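**Adiler opens the autumn season in Teltau with a program of music for small rooms**

Teltau, October. The music association Adiler is pleased to announce its new autumn season, which will take place in the old reading hall of Teltau and in two smaller rooms on the same street. The season has the title "Near the Wall" and it includes 25 concerts, most of them in the early evening. It is the first season for which the association received proposals from outside the region. In total 94 musicians and groups sent their works, and the selection was made during the summer.

The program is dedicated to music which was written for few players and for a short distance between player and listener. There are pieces for solo viola, for two clarinets, for voice and harmonium, and also one long work for seven recorders, commissioned by Adiler from the ensemble Kauppinen. The ensemble will play it two times on the opening evening, at 6 p.m. and again at 8:30 p.m., so that the audience can hear it from different seats. Between the two performances the doors stay open and soup is served in the entrance.

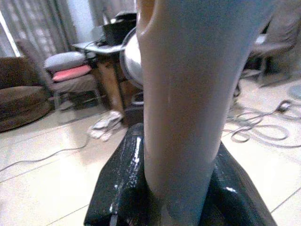
*Pale beige and glossy black, close up. Photo: Adiler*

A special part of the season is the exchange with Bosville, a chamber choir which has sung together for 29 years. Bosville will bring to Teltau a collection of evening songs, many of which exist only in handwritten copies. Some of these songs have several versions of the same verse, and the choir has decided to sing all the versions one after another. The texts will be printed in the program booklet in the original language and in English translation.

On the morning after its concert, the choir invites everybody who likes to sing to an open rehearsal. It is not necessary to read music. Participants will learn one song in three voices and sing it at noon in the courtyard, if the weather is dry. In case of rain the courtyard performance moves to the reading hall.

The association has also changed the arrangement of the hall. The stage was removed, and the chairs now stand in a half circle with a wide passage for wheelchairs and strollers. Late visitors can enter between the pieces from the side door. The heating in the hall makes some noise and will be switched off during the concerts, so we recommend to bring a warm sweater.

For listeners who cannot travel to Teltau, Adiler will publish recordings of the opening evening and of the Bosville concert on its website before the end of the season. The recordings are free to hear. The printed booklet can be ordered by mail.

**Tickets and information**

A single ticket costs 7 euros. Children and students enter free. Tickets are sold at the door of the reading hall from one hour before each concert, and reservations by e-mail are kept until ten minutes before the beginning. The complete program is available on the website of the association and on paper in the Teltau library.

Journalists who wish to attend a rehearsal or to receive the scores in advance are kindly asked to write to the Adiler press office.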